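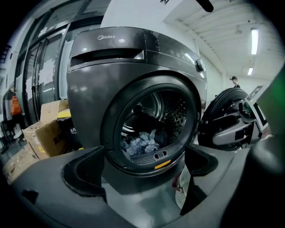 WULODURA, Jul 15, 2026

7 min read

Parenting in the First Year, Handout 4
Grandparents, visitors and the people who love your baby

Welcome back, everyone, and a special hello to those who missed last time with sick little ones. These notes go with the evening session and cover a bit more than we'll get through out loud, because I know myself and I know we'll spend half the time on somebody's mother-in-law. Read them on the couch with a cuppa, or in the car outside daycare, or wherever you get your reading done these days. We'll give this topic two evenings, so don't worry if you only get as far as the first few headings.

Where we left off

Last time we talked about sleep and settling, and towards the end Souad Ait Ali asked a question that I promised to come back to. Her mum had flown in to help, had been wonderful, and had also undone every single thing Souad and her husband were trying to do at bedtime. How do you say thank you and please stop in the same breath?

I've been teaching this course for a good while now and some version of that question comes up in every group. It comes from mums and dads, from people whose parents live in the granny flat, and from people like me, whose own mother was over 3000 kilometres away and managed to have opinions by telephone all the same.

1. A baby rearranges a whole family

When your first child arrives, your mum becomes a nana, your brother becomes an uncle, and your partner's dad, who may never have said much to you beyond the cricket score, suddenly has a tie to you that will last the rest of both your lives. They all have to work out who they are now, just as you do, and they're often doing it a bit clumsily. Some push in too close. Some hang back so far that you wonder if they care at all, and then you find out years later that they were waiting to be asked.

I don't say this so you'll put up with anything. I say it because it has helped me to remember that the grandmother rewrapping your baby the minute you've put her down may be feeling rather wobbly herself. She used to be the one who knew.

Think for a minute: who in your family has a new title since the baby came? Has anyone talked to them about it?

2. Advice, old and new

A lot of friction comes from advice that was perfectly good advice when it was given. Delia Bucur brought in the baby book her mother-in-law had kept for her, all 492 pages of it, with notes in the margins in two colours of biro. We passed it round and had a good laugh at the chapter on fresh air, but I noticed that several of us went quiet over those margin notes. Somebody had sat up at night with that book trying to get it right.

Guidance on sleep, feeding and starting solids has changed since then, and some of the changes are about safety. On those you do need to hold firm. Your child health nurse can give you the current leaflets, and I'd encourage you to let the leaflet do the arguing. "The nurse was very clear with us" is a much easier sentence to say to your father than "you're wrong", and much easier for him to hear.

Then there's all the rest - what the baby wears to the shops, whether she gets a dummy, whether the bath is morning or night - and here you can afford to be generous. If Nonna does bath time in the kitchen sink with the radio going, your child will survive it and may well remember it fondly.

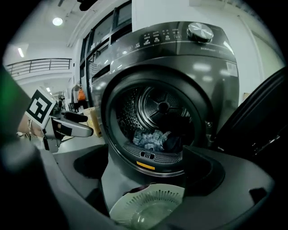
So my suggestion is that you and your partner, or you and a good friend if you're parenting solo, sit down and make a short list of what can't be bent. Keep it really short. Car seats and safe sleep will be on everyone's, and allergies if you've got them, and beyond that most families find there's only one more thing that matters enough to have a hard conversation over. For Tolera Adugna and his wife it was photos on social media. For us it was smoking, and my uncle sulked about it until October and then turned up with a cardigan he'd kept specially for holding the baby.

3. Asking for help that helps

Most visitors want to be useful and haven't a clue how. "Let me know if you need anything" is kindly meant, but it gives a tired person one more job. Try having an answer ready. It can feel terribly bossy the first time! Have a go at saying these aloud before next session, even if only to the dog:

"Could you bring something we can eat with one hand?"

"I'd love you to come, and could you take him for a walk around the block while I have a shower?"

"We're not up for company this week, but a phone call would be lovely."

"Would you read her a story in your language? I'd like her to grow up hearing it."

That last one came from Tsegereda Tufa, and I've pinched it shamelessly for every group since. She told us her own grandmother's songs had nearly gone from the family, and that asking her father to sing them had given him something to do with his hands and his heart (her words, and better than mine).

4. When there isn't a grandparent

Please don't skip this bit, even if it doesn't seem to be yours. In any room like ours there are people whose parents have died, people whose parents are overseas, and people who've had to put some distance there for good reasons. All the chatter about Nan and Pop can be hard going. Becoming a parent can bring old grief up again very sharply, sometimes when you least expect it, and feeling that way doesn't mean you're ungrateful for the child in your lap.

Asnakech Alemneh spoke beautifully about the neighbour who became an aunty to her boys. It began with a borrowed pram and a chat over the fence, and went slowly from there. If you'd like to find someone like that, the Flimora playgroup has a morning when older people from the area come along for songs and morning tea, and you don't need to book. Ask me at the break and I'll write the details down for you.

If the sadness is heavy, or it goes on, or you find you aren't enjoying anything at all, do talk to your GP or your nurse. You can talk to me as well, any time, though I'll probably walk you straight to one of them.

5. Mending things afterwards

You'll lose your temper with somebody this year. I certainly did mine - I told my sister she could come back when she'd had one of her own, and I'd have given anything to stuff the words back in. A short apology, made fairly soon, does most of the work. "I was so tired and I spoke sharply. I'm sorry. I do still need us to stick to the nap." You're allowed to be sorry for the tone and keep hold of the request.

To do before next session

Write your short list, and compare it with your partner's if you have one. You may be surprised.

Choose one person on either side of the family and ask them what they remember about having a baby in the house. Jot down anything you'd like to keep.

Bring a recipe, a song, a saying or a bit of knitting that came from someone older than you. We'll have a table for them.

Bring a plate as well, if you can manage it. A packet of bikkies counts.

3 comments

Delia: I asked my mother-in-law about the margin notes. Green biro was her and blue was HER mum. We were on the phone for ages. Can I bring the book again?

Gashaw: Missed this one, thanks for putting the notes up. Is the list meant to be one page or just a few lines? Ours has got a bit out of hand.

Souad: Tried the nurse sentence on Mum and it worked for bedtime. She's now asking which nurse.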